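Ticket 858
Product: Cuvex hand units, Waso station software
Site: Telmont, packing support group
Priority: Normal
Status: Resolved, one item left open
Opened by: Nizar Zoubi, shift lead

Summary
Hand units stop logging partway through a task. Operators have to repeat the work. Repeats are counted against them on the daily sheet.

Original report

Since the October update we lose part of the work on most shifts. The operator picks up the hand unit, starts the task, and the station shows green. At some point in the task the station goes to amber and the recording ends. There is no sound. The operator is looking at the table and not at the station, so they carry on to the end and only find out when they go to save.

It happens on three of our stations. The others are fine. Same unit model, same software version, same people rotating through all of them.

The second part of this ticket is about the daily sheet. The sheet counts a lost task as a failed task with the operator's name next to it. Before the update it was counted as a station fault. I have people who used to hand-pack all day, moved over to this work in the spring, and now have a sheet that says they fail a third of what they do. Please treat both parts as one problem. Fixing the first one later doesn't fix what is already on the sheets.

Steps already tried by site
Restarted the stations at the start of shift. No change.
Swapped hand units between a good station and a bad one. The fault stayed with the station.
Changed the data cable on one station. No change.
Had the same operator run the same task on a good station and a bad one. Good station saved everything, bad station dropped.

Support reply 1

Thank you for the swap test, that rules out the hand units. Please send the station log from one of the bad stations for a full shift and the same from a good one. Please also tell us what tasks are being run and whether the drop comes at the same point each time.

On the daily sheet, we can see that the update changed how an unfinished recording is labeled. We have passed this to the reporting team.

Site reply

Logs attached for both. Tasks are the mixed small-item set, which is picking and sorting loose items on a covered table. Fruit, bread, small packs, whatever is on the list that day. The drop doesn't come at the same point. One operator lost it on the first pick, another got nearly to the end.

What they have in common is length. Short tasks under a minute mostly save. The small-item set is slow because you have to close the fingers gently on soft items, and if something rolls you go after it.
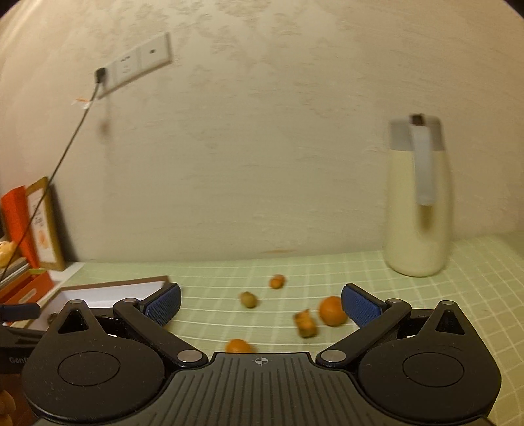
People also go slower now than they did in the first weeks. I don't want that read as poor performance. They were asked to slow down in training, and the recordings from slow hands are the ones that get accepted. If the station can't hold a long task then the training and the station are asking for different things.

Support reply 2

The logs show the bad stations filling a temporary buffer and closing the recording when it reaches 100 percent. The good stations empty the same buffer to disk while recording. The difference is one setting, "background write", which is on for the good stations and off for the bad ones.

The update turns this setting off on any station that was registered under the old site name. Your three stations were moved over from Bråten and still carry the Bråten name in their configuration.

To correct:
1. Close the Waso station software.
2. Open the station configuration and change the site name to Telmont.
3. Set background write to on.
4. Save, then power the station off completely. A restart from the menu keeps the old value.
5. Power on and run one test task of at least 3 minutes.

Site reply

Done on all three at the end of the Saturday shift. The first two saved the test task. The last one went amber again. I had used the restart from the menu on that one out of habit. Powered it off properly and it saved.

Ran 30 small-item tasks the next shift, ten on each of the three stations. All saved.

The site name is on the old label on the back of each station as well, so anyone who reinstalls from the label will bring the fault back. I have covered the labels with tape and written the new name. Please send proper ones.

I still need an answer on the sheets.

Support reply 3

Labels are on order. On the sheets: the reporting team has restored the old label, so an unfinished recording is now a station fault unless the operator ends it by hand. This applies from today forward. Older sheets aren't changed automatically.

Site reply

Then I need them changed by hand. I went through the logs against the sheets and about a quarter of the lost tasks are under one person, who was put on a bad station for most of the period. She asked me last week if she should go back to the packing line. She is good at this work — she trained two of the others — and she was ready to give it up over a buffer setting.

I also want it noted that operators told me about this well before I opened the ticket. I told them to watch the station light. That was the wrong advice, they can't watch the light and the fingers at the same time. Please add a sound when recording ends for any reason.

Support reply 4

Older sheets can be corrected if you send a list of task numbers with the station and shift for each. We will relabel them and reissue the sheets. The audible alert has been logged as a feature request.

Site reply

List sent. Reissued sheets came back this morning and I have printed them and handed them out in person. One shift was missing from the first batch and was added after I called. The operator I mentioned is staying.

In the meantime we have a kitchen timer at each station. The operator sets it before a long task and checks the light when it rings. It costs a pause in the middle of the work but it is better than losing the whole task.

Resolution
Site name corrected and background write turned on at three stations. Unfinished recordings labeled as station fault. Past sheets reissued.

Open item
Audible alert on end of recording. No release date given. Site asks to be told when there is one.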